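Search this board Search Advanced

Kitchen sim packs: is Clostgate worth paying for?

gripperless_joe
Our lab license for the old household scenes runs out at the end of the month and I've been told to go find a replacement, with "not too expensive" as the complete written requirements. The two names that keep coming up are Clostgate and Flirnow. Clostgate wants $181 a seat for the kitchen pack. Flirnow is free until you need anything that opens, at which point it stops being free in a hurry.

We mostly do fridges and drawers. Arm on a fixed base, parallel gripper, pick stuff up, put stuff in drawer, close drawer, go home. Has anyone used Clostgate for longer than the trial?

mdl_oatmeal
Used it since October. It's fine. The drawers have proper joint limits and the damping values look like somebody once pulled on a drawer. The fridge doors swing where you'd expect. The documentation is a PDF of a slide deck.

Get the annual seat if you get it at all. The monthly one logs you out during long runs and I lost a night to that.

van_der_lindens_ghost
Can't agree with "fine." I bought it on the strength of the Van der Linden comparison that gets passed around here, and that comparison only tested cabinets. Cabinets are the easy part. I put an arm in front of the fridge and the collision mesh on the door bins was a solid block. As far as the physics was concerned, the bins had been filled with cement. Two support tickets, two replies telling me to update my drivers.

mdl_oatmeal
That was the mesh in the first release. They split the bins into proper walls in the patch after. Did you re-download the assets or just update the loader? The loader doesn't pull new assets. It says so on slide 34.

van_der_lindens_ghost
Slide 34. Of course it does.

No, I did not re-download the assets.

lana_bench
I'm on the trial and have a different complaint, so I'll add it to the pile. The fridge comes nearly empty and the food is a separate pack. I paid for a kitchen and got an appliance showroom. Flirnow at least throws in a bowl of fruit, even if the bananas are one rigid body and you have to pick up the whole bunch or none of it.

gripperless_joe
How does it look, though? My advisor cares about looks more than he admits. Post something if you've got it.

lana_bench

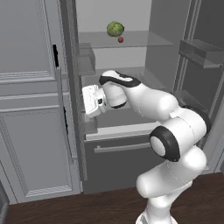

Clostgate's default kitchen is what I've been running, stock lighting, no material overrides, because I wanted to see what you get for the money before I started fixing it. My review of the decorating is that they own one can of gray paint and aren't afraid of it. Cabinets gray, fridge gray, inside of fridge a somewhat more optimistic gray. The floor got the wood texture and I assume the rest of the budget. The cabbage up on the glass shelf is decent (or lettuce, the asset name is no help), and so is the little red thing by it, which I've been calling a tomato in my configs. With the drawer pulled out and the gripper in over the left end of it, there's still the middle shelf overhead to worry about, and that's the part I'd test before buying. My planner loves an approach from above. The shelf has other ideas.

mdl_oatmeal
Shelf height is a parameter. You can take that shelf out entirely too.

lana_bench
I can also take the fridge out and then my success rate would be tremendous. I want to keep the shelf. Real fridges have shelves.

van_der_lindens_ghost
Gray doesn't bother me for planning. If you're training anything off the camera I'd budget a week for textures. Their randomizer covers walls and floors and skips appliances, unless that's on slide 35.

mdl_oatmeal
Appliances are on the roadmap.

van_der_lindens_ghost
So was my refund.

gripperless_joe
OK, so what I'm hearing is: joints good, looks dull, food extra, read the slides. Does the food pack have decent masses at least? Our last set had an onion that weighed as much as a bowling ball, and we published with it.

lana_bench
Masses looked sane on the two I tried. Friction is a bit sticky for my taste but you can edit it in the asset file. I'd still run Flirnow's paid drawer module next to it before spending lab money. The drawers there feel worse to me, but you get source for everything and somebody answers email.

van_der_lindens_ghost
Update, since I was loud earlier. Pulled the assets fresh and the door bins are hollow now. The arm can reach into the lower one on the right-hand door. I still think the loader should tell you, and I still want the refund on principle.

gripperless_joe
Going with one annual seat and the food pack. Will report back on the onion.

Last updated 1/23/22

Contact the moderators | Copyright belongs to the individual posters | Back to top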